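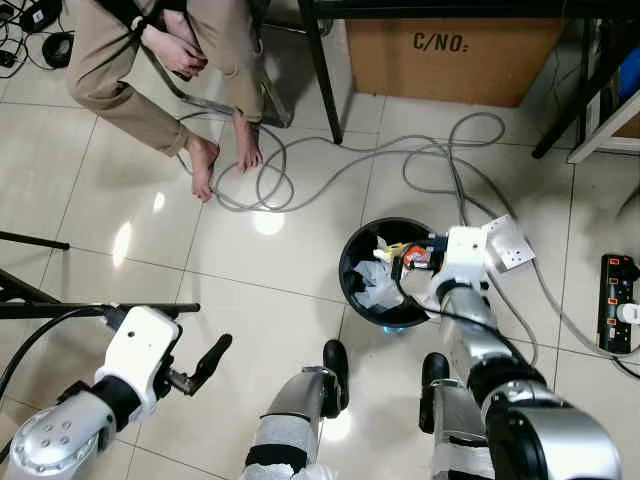

Page last changed: May, 5 p.m.

Jarman Room, floor and waste check

Bin: black, round, standing on the tiles. Paper and plastic waste inside, so please empty it before you lock up - and thank you to whoever remembers the liners.
Cables: gray one lying tangled across the tiles by the chair. Coil it up and hang it on the Pilten hook, please.
Footwear: bare feet again! I do love a relaxed room, but shoes on, everyone.
Carton: under review, see shelf list 3.
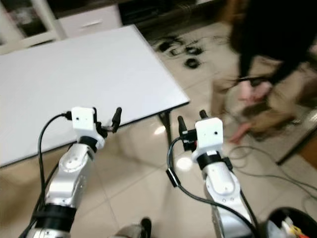

White table, top clear.

Tabletop: bare, lovely, pass. Wipe with Purodness all the same.
Next check: 3 p.m.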